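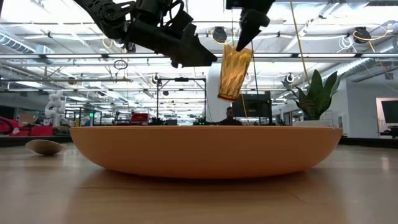 Can colored tableware be washed and stacked with everything else in the kitchen?

Most of it can, as long as the bowls are nested by size and the cups are kept out of the bowls while they are put away.

MURCOMBE, June. Kekska, the tableware maker, has added a large oval serving bowl to its Ots line and will begin shipping it to stores this month. The bowl comes in a matte peach-orange and is sold alone or as part of a table set with a small cream bowl and a tall amber cup.

The Ots line was first sold in plain white. Kekska began work on the colored pieces after store owners asked for a serving bowl wide enough for a family salad and low enough to pass across a table. The oval shape was chosen over a round one so that the bowl fits on a narrow table with plates on both sides.

"We had a round bowl ready and we dropped it," said Ott Petrauskas, head of design at Kekska. "On a small table it pushed the plates off the edge. The oval took longer to get right, mostly in the outer wall, which has to curve without making the base too small."

The peach-orange finish is matte on the outer wall. The amber cup is translucent, with ribbed or faceted sides, and is meant for water, iced tea and other cold drinks. The cream bowl has a rounded outside and is sized for dips, nuts or a single serving of soup.

The first run of the serving bowl is 1,000 pieces. Of these, 217 have been set aside for the Murcombe store and the rest will go to other shops that carry the line. A second run is planned for the fall if orders call for it. The white pieces stay on sale and there is no change to their price.

Packing for the new set has been changed as well. The small bowl now travels in its own sleeve beside the large bowl, and the cup goes in a separate tube. In the older white set the pieces were nested together, and stores reported scuffs on the inside of the serving bowl.

"The returns we got were nearly all scuffs," said Reinaldo Rangel, who manages store orders. "Splitting the box into compartments adds a little to the size of the carton. We have kept it to 2 sets per carton so one person can still lift it."

The cartons are made for Kekska by Nelteck, which also supplies the paper sleeves. Both can go in with household paper recycling.

Kekska recommends hand washing the serving bowl with a soft sponge and drying it before it is stacked. Scouring pads should not be used on the matte side. Care cards are packed with every set, and single pieces carry the same text on the label.

Stores that already carry the Ots line can add the colored pieces to their next regular order. New stores should ask for the order form and a color card. Sample sets are lent for 2 weeks, with return postage paid by Kekska.

Press contact: Reinaldo Rangel, Kekska, Murcombe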